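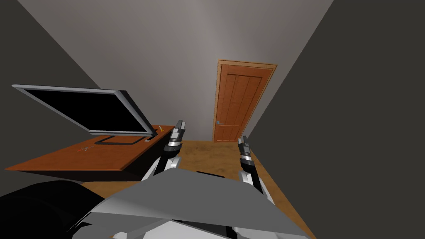

Jaxon Cormier does not like the word "chore". He says it makes people think that the work is simple. "You say chore, and they hear something a child can do for pocket money," he told me when we met in his office in April. "Then they ask me why the machine cannot do it. I would like to see them write down what the child is doing."

Cormier leads the home tasks work at Kiltow, a company which tests household robots for other companies before they are sold or, more often, before they are sent back to be improved. Most of the testing is now made in simulation. A room is built in the computer, a two-armed robot is put inside, and the robot gets a task: tidy the desk, open the door, bring the small thing from here to there. The same task can run all night with small changes each time.

I asked him first the question that my own mother asks me. Can they clean a room yet?

"They can clean a part of a room that they know," he said. "A desk is a good beginning. It is flat, it has an edge, it stays where it is. A monitor is on it, so the arm must learn not to knock the monitor. For you this is nothing. For the robot, this is half of the job."

The other half, he explained, is small objects. In the last series his group ran 2,878 attempts at picking up something small from a desk and placing it somewhere else. In 219 of them the object finished on the floor, and the robot continued its work as if it was holding it.

"This is what I show to visitors," Cormier said. "The successful ones look like the videos everybody has seen. But a hand which is closed on air and moves very carefully to the drawer – this tells you where we are."

He speaks slowly and often corrects himself to a smaller claim. When I wrote that his robots "understand" a room, he asked me to change it to "have a map of". When I said that the results in simulation look very good, he nodded and then shook his head.

"They look good because the room is polite. The floor has no cable, no sock. The walls are plain. If I want dirt, I must order the dirt." His team now adds disorder on purpose, and he finds it surprisingly difficult. People who are asked to make a mess in a computer make a tidy mess, he says, with everything lying the right way up.

Doors are another story. I had thought that a door would be easy compared with a desk full of little things, but Cormier told me it was the task his team disliked the most. The robot has to reach the handle, press it, and then move its whole body away while it is still holding on. "A person takes one step back and does not know that he did it. We needed 20 weeks for this step." It works now with a handle of the common kind. With round knobs he would not promise me anything.

We spoke also about shop floors, where Kiltow has a second contract. Petley, a company that packs spare parts, has tried a two-armed machine at one of its tables since last year. Cormier is more hopeful here. The table has the same height every day, the boxes come in the same sizes, and a worker stands near who can help when something falls. "The worker says it is like having a colleague in his first week. Every week is the first week. But he is never tired, and he likes the dull boxes."

And the price? He did not want to give one for the home. He said only that a family will not pay for a machine which needs 50 minutes for a desk, and that his present one is sometimes in that neighborhood when the desk is full. Eyvindsson, the firm which makes the arms, believes that faster hands will come soon. Cormier believes that faster hands will drop things faster, until the sense of touch becomes better.

Before I left I asked if he would let one of them into his own apartment.

"In the hallway, yes. There I have almost nothing," he said. "For the kitchen, ask me again. I have glasses from my grandmother, and I have seen the numbers."

The next series begins on Tue 22 June, with a new room and a round doorknob.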